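폴로 셔츠

폴로 셔츠는 깃이 달리고 앞섶이 가슴 중간까지만 트여 있는 상의이다. 앞섶에는 보통 단추를 두세 개 단다. 피케 셔츠, 카라티라고도 부르며, 한국에서는 여름철 교복과 단체복으로도 널리 쓰인다.

구조

몸판은 앞판과 뒤판 두 장으로 이루어지고, 여기에 소매와 깃, 앞단을 붙인다. 깃은 대개 몸판과 따로 짠 골지 편물을 쓰며, 심지를 넣는 드레스 셔츠의 깃보다 부드럽다. 깃 가장자리에 몸판과 다른 색의 줄을 한두 가닥 넣은 것을 배색 깃이라 하고, 소맷단에도 같은 계열의 색을 넣는 경우가 많다. 밑단은 앞뒤 길이가 같은 것과 뒤가 조금 긴 것이 있다. 뒤가 긴 형태는 옷자락을 바지 안에 넣어 입을 때 잘 빠지지 않는다.

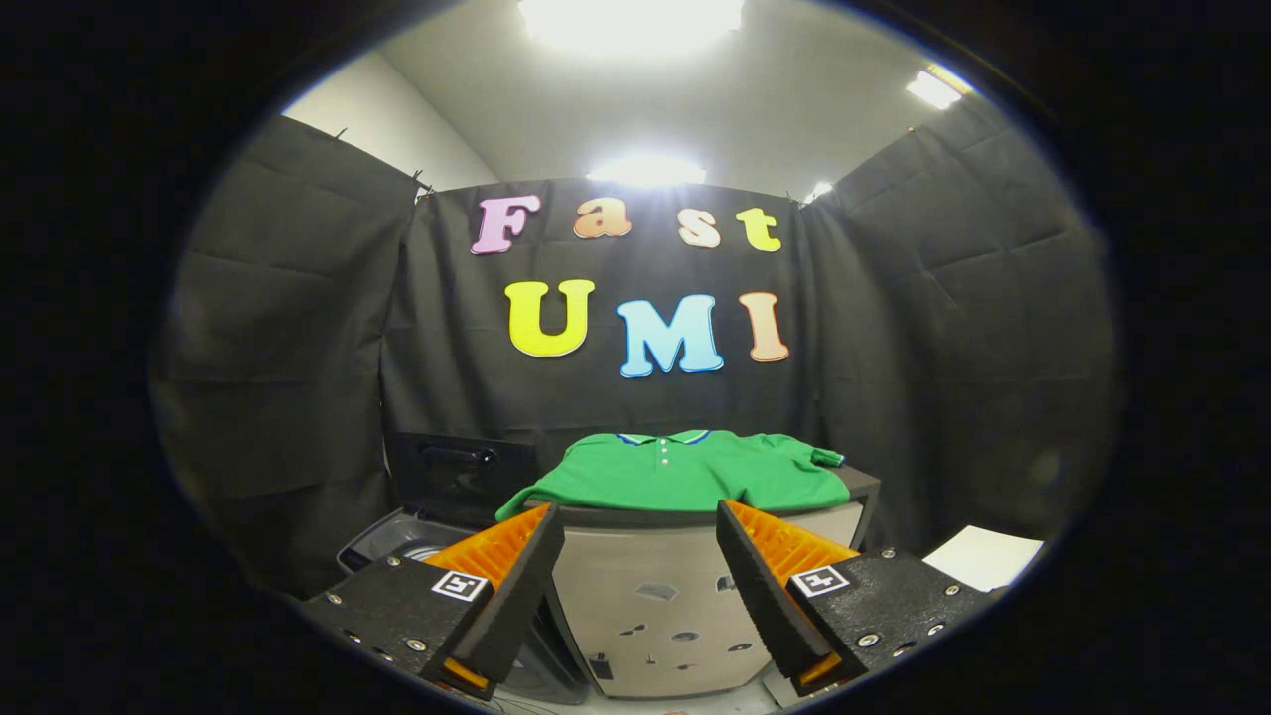
깃에 파란색과 흰색의 가는 줄이 들어간 초록색 폴로 셔츠. 앞섶에 작은 흰 단추가 세 개 달려 있다.

소재

가장 흔한 소재는 면 피케이다. 피케는 표면에 작은 요철이 있는 편물로, 살에 닿는 면적이 작아 땀이 나도 덜 달라붙는다. 단체복에는 면과 폴리에스터 혼방이 많이 쓰인다. 혼방은 구김이 적고 빨리 마르지만 보풀이 생기기 쉽다. 운동용 제품은 폴리에스터 편물로 만들기도 한다. 표면이 매끄러운 저지 원단을 쓴 것도 있으며, 피케보다 얇고 몸의 선이 드러난다.

세탁과 건조

색이 진한 제품은 첫 세탁 때 물이 빠질 수 있어 흰옷과 나누어 빤다. 깃에 흰 줄이 있으면 이염이 눈에 띄므로 찬물에 짧게 세탁한다. 단추는 잠그고 옷을 뒤집어 넣는다. 깃과 앞섶에 찌든 때가 있으면 중성세제를 묻혀 15분쯤 두었다가 빤다. 면 피케는 고온 건조에서 길이가 줄어들기 쉬우며, 그늘에 뉘어 말리면 변형이 적다. 젖은 채로 옷걸이에 걸면 어깨에 자국이 남는다.

개는 법

평평한 곳에 앞면이 아래로 가도록 펼치고 양쪽 소매를 등 쪽으로 접는다. 이어서 옆선을 안으로 접어 폭을 24cm로 맞춘 다음 밑단부터 두 번 접어 올린다. 깃은 세운 상태로 접었다가 마지막에 눕히면 꺾인 자국이 덜 생긴다. 여러 벌을 포개어 둘 때는 깃의 방향을 번갈아 놓아 높이를 맞춘다. 장기간 보관할 때에는 완전히 말린 뒤 상자에 넣으며, 배색 부분이 흰 몸판에 닿으면 사이에 얇은 종이를 끼운다.

같이 보기
피케
럭비 셔츠
티셔츠
헨리넥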